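Squeeze, Lift, Repeat: Two Weeks With the Zorkside Hand Kit

The box came from Avell in January and sat under my desk for longer than I'd like to admit. When I did get to it, I had the whole thing together in one evening, with the radio on and a bowl of soup going cold next to the screwdriver.

If you haven't run into the Zorkside yet, it's a hand-held gripper with a camera on it. You hold it, you squeeze, two black fingers close on whatever you're after, and the camera records the lot. Avell sells the kit to small labs and shops that want to teach a robot arm a job by doing the job themselves first. You send the recordings off to their Pasichnyk service (sold separately, grr) and a trained program comes back.

Theresia Bühler runs a packing shop in Stestwood and has 2 of these on the go, so I drove over to see how she gets along with hers. She put me to work within minutes! My task was moving little jars from a tray into a carton, 40 times in a row, and I was terrible at first. I kept grabbing too high. "Everybody does that," she told me. "Go in low, let the tips nearly brush the table, then close." She was right, and after a while my wrist just did it.

Now for the fingers, which I have opinions about. They're chunky rectangular things with a raised rim around the inside face, and I love the shape. The matte finish is less lovable. It picks up scuffs fast, and pale marks on black are hard to ignore if you're fussy like me. Swapping a pair means undoing small screws, and I dropped one into the carpet the very first time (still there, I think). A magnet or a clip would be so much nicer. Avell's Luzius Zwahlen says a clip version is being tested, and he wouldn't give me a date.

Light is the other thing to plan for. A shiny tabletop under a strong lamp throws a big white patch right where you're working, and the camera sees every bit of it. Theresia lays down a gray cloth for the serious sessions. I tried turning the lamp to the wall, and that helped too.

Battery life was fine, 4 hours on my best day. The grip gets heavy well before that, so take breaks! Would I buy one? For a shop with a dull, repeating job and somebody patient on staff, yes, I would. For tinkering at home I'd hold out for those clips, and I'd want a spare pair of fingers in the box.
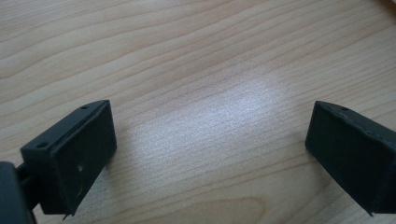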